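Small Things on the Counter: How I Keep Them in Order

When we moved to the apartment on Somholm Street I had a kitchen drawer which did not close. It contained tape, batteries, tea, two whistles, a key of the old apartment and many caps of bottles that did not exist anymore. My husband was calling it the museum. Below are the tips that I collected in the years after, from my own mistakes and from the letters of readers.

Start with one flat surface

Clear one table completely before you begin. Not half of it. If the table has already things on it, you will only move them from the left to the right and feel tired. Gray or another plain color is the best, because small objects do not hide on it as they do on a flowered tablecloth. I lost a hearing aid battery for one month on such a tablecloth.

Take the things out of the old place one after one and ask where you looked for it the last time. It should live there, even if the place seems strange. In our home the scissors live beside the bread.

Narrow boxes should stand

Tall thin boxes, the kind for tea, foil or candles, take very much room when they lie down. Stand them on the short end and turn the printed side to you, so that you can recognize them without lifting. If the box has a free white area, you are lucky. Write on it with a black marker what is inside and the month when you opened it, for example "March".

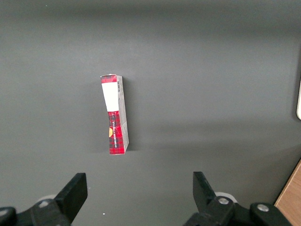

The red plaid box, standing on its end. The white area is big enough for a label.

Some more advice about boxes:

Do not keep the box if only a third of the contents is left. Move the contents to a jar and cut out the part of the cardboard with the instructions.

If a narrow box falls all the time, put it between two heavier ones, or put a flat stone inside at the bottom. Maricica Sârbu wrote to me that she uses dry beans in a small bag, and this works well too.

Leave the barcode on the box until you are sure that you will not return the thing to the store. I once cut it out for a lottery of the supermarket and then the candles were of the wrong size.

Bottles: where they go and when they leave

Plastic bottles are the second large problem. In our family everybody opens one and after this no person closes it. I made these rules and they are hanging on the refrigerator:

A bottle which is open goes in the door of the refrigerator, always standing, with the cap turned until it stops. If it lies on its side, sooner or later it will leak on the vegetables.

A bottle which is not open can lie in the pantry. Put all the caps in the same direction, toward you. A Coca-Cola with its red cap you recognize from far away, but with the water and the vinegar it is not so easy, and for those I put a colored dot on the cap.

When you carry a bottle that is lying down, hold it around the body and not by the cap. Wajid Janjua, my neighbor from the floor above, carried one by the cap up 52 stairs and had to wash 6 of them.

Keep soft things away from bottles. A sponge that touches a sticky bottle becomes sticky also, and then the whole counter. I leave a hand of free space between them.

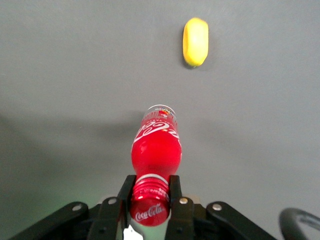
One tray for the things without a home

I was against trays for a long time. They looked to me like one more object to clean. Then Canan Kurtuluş, who was my colleague at the school library, gave me one when she was moving — and now I would not like to be without it.

The rule is simple. Anything small which you find on the floor, in a pocket or under the sofa goes on the tray. In the evening, at nine o'clock in our home, the tray must become empty. Every piece goes to its drawer or to the garbage. If you leave it for the next day, the tray is only a new museum.

Choose a tray with rounded corners, they are easier to wipe. A light color shows the crumbs. Put it directly in front of the drawers where most of the small things will go, so that you do not have to walk with your hands full.
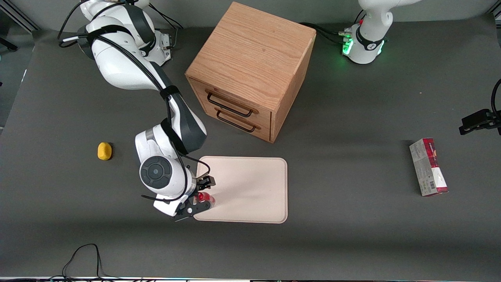
For the drawers, I prefer a little cabinet with two of them and not a big one with many. With two drawers you can remember everything. The upper one is for what you need each day and the lower one for what you need each month. For what you need once in a year, use a shelf in the closet.

Handles in the form of a bar are comfortable when the fingers are wet or when you have pain in the joints. If the handle becomes loose, unscrew it fully, put one drop of wood glue in the hole, and screw it again after the glue is a bit dry. Do not pull on it until the morning.

Wood should be wiped in the direction of the grain with a cloth that is almost dry. I use a few drops of oil two times in a year. Too much oil collects dust, and I know this from a chair.

Line the bottom of the drawer with a piece of felt or with thick paper. Cut it 2 millimeters smaller on each side, otherwise it makes waves and the drawer will stop in the middle. Small bright objects like beads or game pieces should be in a lid of a jar inside the drawer — they roll to the back every time you open it.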